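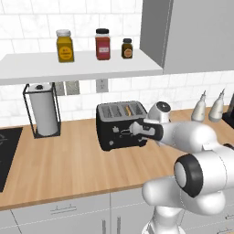 Notebook, toaster lever task, January
Entry by Zlatko Berisha

Started 9:40, finished after lunch. Purpose of today is to find out why the lever policy scores so differently between the old kitchen layout and the new one from Dhanial. Both layouts use the same arm and the same toaster model, so I was expecting nearly the same number.

Setup, so that I can repeat it:

Simulator is the Grukholm build from before the holidays. I did not update it, even though Ullberg people asked us to. One change at a time.
Training set is 2473 demonstrations, all collected in simulation by teleoperation. I removed the ones where the operator let go too early.
Evaluation is 600 episodes per layout, random start pose of the arm, small random shift of the toaster along the counter.
Time limit is 215 control steps. If the lever is not down at the last step, the episode is failed. No partial credit.

First run, old layout: 522 of 600 succeeded, so 87 percent. Same as in my last entry, good.
First run, new layout: 366 of 600, so 61 percent. This is the difference I want to explain.

My first idea was the lighting. The wall tiles are white with a marble pattern and the arm is also white, and I was worried that the policy loses the edge of the wrist against the wall. I made the tiles plain grey and ran again, 100 episodes only. Result was 63. Too close to 61 to say anything. I put the marble pattern back.

Second idea was the other objects on the counter. In the new layout there are more things near the toaster than in the demonstrations. I took out the squeeze bottles, then also the scale, 100 episodes for each case. Got 60 and 64. So the policy does not seem to care much about them. I had honestly expected more from the scale, because it stands so near to the toaster.

Third idea, and this one I should have tried first, was to look at where the failed episodes spend their time. I plotted the distance from fingertip to lever over the steps. In most of the failed ones the distance goes down quickly, then stays flat for a long time at a few centimetres, and then the time limit comes. There is no crash and no wrong grasp. The arm goes near and waits.

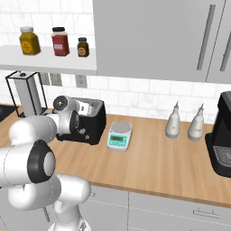
New layout, failed-run replay. Gripper in front of the toaster and slightly to the left, scale on the other side.

I checked the camera pose in the config file against the one used for the demonstrations. The new layout has the camera moved a little and also turned. Dhanial wrote this in the change notes, I simply did not read so far down. My guess is that the policy learned to stop and wait for a certain view of the lever before pressing, and from the new camera this view comes late or does not come.

To test it I put the old camera pose into the new layout and changed nothing else. Full 600 episodes, it took most of lunch. 510 of 600, 85 percent. Nearly all of the gap is gone.

What I believe now:

The drop comes mainly from the camera and very little from the objects or the colour of the wall. I am fairly sure about the camera. I am less sure about the wall, as 100 episodes is a small number and I only tried one grey.

I don't know yet if the waiting is learned from the demonstrations. Some operators do pause before they press the lever, I have seen it in the recordings. If the pause is in the data, then the policy is only copying it, and a new camera makes the pause longer. I would like to measure the pause length per operator before I say this to anybody outside our group.

Also to check: the success test looks only at lever height at the last step. If the arm pushes the lever down and it comes back up before the end, we count it as failed. I don't think this happens often but I have not looked.

To do
Re-render the 2473 demonstrations with a random camera offset, and train again with the same seed. Ask Prulel side if their render machine is free overnight.
Pause length per operator, from the raw logs and not from the filtered set.
Repeat the grey wall with 600.
Write the camera pose in the header of every results file. I lost a whole morning on this.

Results are in the shared folder under lever_newlayout. The run with the old camera is named camfix. Please don't delete the one named test2, it is the 366 run and I forgot to rename it.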